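Avport open day - people wanted!!

We are looking for people to come try out our hand-held grippers at the Avport spring open day in April. No experience needed. You don't have to be an engineer, you don't have to be a student, you just have to be 18 or over and OK with being on your feet for a while. Paid in gift cards, see below.

What you'd be doing

Mostly table tasks. You hold a gripper in each hand, you pick things up, you put them where the card says. Fruit onto a plate, cups moved from one side to the other, a parcel handed across, that kind of thing. Each task is short and you do it several times over. Visitors will be walking through and watching, some will ask questions, you can answer or just point at one of us.

Sessions run 30 minutes, then a break, then a second 30 if you want it. Most people want it. First timers get a practice go before we start recording so dont worry about being slow.
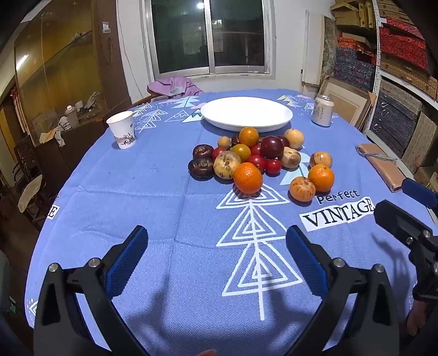

Round fruit is harder than it sounds, by the way. Small tomatoes especially. If you drop one, leave it, carry on with the next, someone will pick it up at the end of the run. We are not scoring you. We want ordinary people doing it in ordinary ways, left handers very welcome, we never get enough.

Who else is there

Dostetti are bringing their arm and will run it in the front room, demos on the hour. Ouali will have the sorting line going at the back (loud, ear plugs at the door). The Nisix team is doing a short talk on how recordings from hand-held tools get used to train the robots, good one to catch if you have a gap between sessions. Participants get into all of it free, same as visitors.

When and where

Avport, ground floor, side entrance off the parking lot. Doors for participants 9 am, visitors from 10. Last session starts 4:30 pm. Tell us morning or afternoon when you write, we will try to fit you in but can't promise.

What you get

Gift card for each session completed, handed over on the day. Lunch if you do both a morning and an afternoon slot. Parking is free, bring your ticket to the desk to get it stamped.

Please note

- Short sleeves or sleeves that roll up. No bracelets or big rings
- The grippers have cameras on them. Your hands will be recorded and your voice might be. There is a consent form to sign on arrival, ask for it ahead of time if you want to read it first
- Food allergies, tell us before, we use real fruit on some tables
- If you have a wrist or shoulder injury please sit this one out, the grippers get heavy by the end
- Seated tables available, just ask

We have 99 slots total over the day and the mornings allways go first.

To sign up, write to Hajar Tawfik through the contact form on this site, put OPEN DAY in the subject line. Name, phone number, morning or afternoon, left or right handed. She'll write back with you time and a map. If you havent heard in a few days send it again, the form eats messages sometimes.

Bringing a friend is fine but they need to sign up too.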